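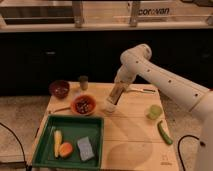 공개일 데모 준비 및 진행 기록

작업노트 > 데모·견학 > 2021

2021년 10월 15일
작성: 차진솔 (Jin-sol Cha)

오전 세팅

8시 반에 전원 투입. 영점 확인에서 3번 축이 살짝 틀어져 있어 다시 잡음. 지난 7월 견학 때와 같은 증상인데 그때는 기록을 안 남겨서 원인 비교가 안 된다. 이번에는 로그를 따로 저장해 두었음(공용 폴더 Urico 아래 demo_open).

테이블 배치는 어제 저녁에 정한 대로. 초록색 쟁반은 왼쪽에 두고 옥수수, 둥근 과일, 스펀지를 안에 넣음. 라임처럼 생긴 연두색 과일과 길쭉한 초록 채소는 쟁반 밖, 팔 앞쪽. 그릇 두 개와 뚜껑 달린 작은 통은 뒤쪽에 두고 이번 시연에서는 집지 않기로 함. 손잡이가 검은 금속 식기도 팔 뒤에 그대로 둠. 얇은 금속은 아직 집기 성공률이 낮아서 손님 앞에서 할 단계가 아니다.

대기 자세는 그리퍼를 테이블 면 바로 위까지 내린 상태로 변경. 예전처럼 높이 들고 있으면 첫 동작이 길어서 보는 사람이 기다리게 된다. 대신 물건을 새로 놓을 때 손이 팔 밑으로 들어가기 쉬우니 반드시 일시정지 누르고 놓을 것.

속도 제한은 평소의 절반. 설명하면서 돌리기에는 이 정도가 맞는 듯. 리허설 세 번 돌렸고 세 번째에서 둥근 과일이 쟁반 벽에 걸림. 놓는 위치를 안쪽으로 옮기니 해결.

1차 시연 (Mitumden 견학팀)

예정보다 10분 늦게 시작. 앞 순서였던 Chaudhry 쪽 발표가 길어졌다고 함.

순서는 다음과 같이 진행.
1. 연두색 과일을 집어 쟁반에 넣기
2. 길쭉한 초록 채소를 집어 쟁반에 넣기
3. 쟁반에서 스펀지를 꺼내 테이블 오른쪽에 놓기
4. 관람객이 위치를 바꾼 뒤 1번 반복

1번은 바로 성공. 2번은 채소가 비스듬히 놓여 있어 첫 시도에서 끝부분만 물었다가 놓침. 두 번째에 성공. 오히려 이때 질문이 제일 많이 나왔다. 놓친 걸 어떻게 아느냐, 다시 시도하는 건 사람이 시킨 거냐 등. 그리퍼가 닫힌 폭과 카메라 판정을 같이 본다고 답변함. 재시도는 자동이고 최대 횟수만 우리가 정한다고 설명.

3번 스펀지는 문제없음. 눌리는 물건이라 힘 설정을 따로 쓰는데 그 부분을 궁금해하는 분이 있어서 화면에 값을 띄워 보여드림. 설정 화면 글씨가 너무 작다는 지적. 다음에는 큰 모니터 연결.

4번에서 관람객 한 분이 과일을 테이블 가장자리 바로 앞에 놓으심. 도달 범위 밖이라 팔이 움직이지 않고 정지 메시지만 나옴. 옮겨 놓고 다시 진행. 범위 표시 테이프를 붙일지 고민 중인데 테이프가 인식에 영향을 줄 수 있어서 먼저 시험해 봐야 함.

2차 시연 (Mestumthorpe)

여기는 현장 담당자 위주라 질문이 달랐음. 주로 나온 것들:

- 하루 종일 돌리면 뭐가 먼저 고장 나는가. 우리 경험으로는 그리퍼 끝의 패드. 교체는 금방 끝난다고 답함.
- 조명이 바뀌어도 되는가. 창가에서는 오후에 판정이 흔들린 적 있음. 그대로 말씀드림.
- 지금까지 몇 번이나 집어 봤는가. 어제까지 누적 1,249회, 그중 실패로 기록된 것이 61회. 실패 기준을 묻길래 재시도까지 다 쓰고도 못 집은 경우만 센다고 설명. 이 기준은 자료에도 적어 두는 게 좋겠다.
- 음식 재료를 바로 다룰 수 있는가. 지금 그리퍼로는 안 됨. 모형으로만 하고 있다고 답함.

시연 자체는 실패 없이 끝남. 한 사이클 평균 145초. 절반 속도 기준이고 설명하느라 멈춘 시간은 뺐음. 속도를 올려 달라는 요청이 있었지만 관람객이 가까이 서 있어서 거절함. 보여드릴 거면 가림판 뒤에서 해야 한다.

고칠 것

- 바닥 케이블 정리. 검은 케이블이 카펫 위에서 테이블 양쪽으로 휘어져 나와 있어 관람객 동선에 걸린다. 덮개를 씌우거나 뒤로 돌릴 것. 다음 견학 전 필수.
- 3번 축 영점 틀어짐. 7월과 같은 원인인지 로그 비교.
- 채소가 비스듬할 때 접근 각도. 지금은 물체 중심을 조금 벗어나 잡는 듯함. 각도별로 200회 정도는 돌려 봐야 말할 수 있음.
- 정지 메시지가 영어로만 나옴. 한글 문구 추가.
- 설명 대본에서 "학습"이라는 말을 줄일 것. 두 팀 모두 시연 중에 배우는 걸로 오해함.

정리하면서 전원 내리기 전에 대기 자세를 저장해 둠. 내일 이어서 쓰는 사람은 demo_low 불러오면 됨. 물건은 서랍에 넣어 두었고 쟁반만 씻어서 싱크대 옆에 말려 놓음.

Mitumden에서 영상 요청이 왔음. 관람객 얼굴이 나온 부분은 빼고 보내기로.

최근 글
- 그리퍼 패드 교체 주기 메모
- 7월 견학 후 남은 질문들
- 오후 햇빛과 판정 오류
- 스펀지용 힘 설정값 정리

문의: 작업노트 관리 담당 | 내부 열람용 | 맨 위로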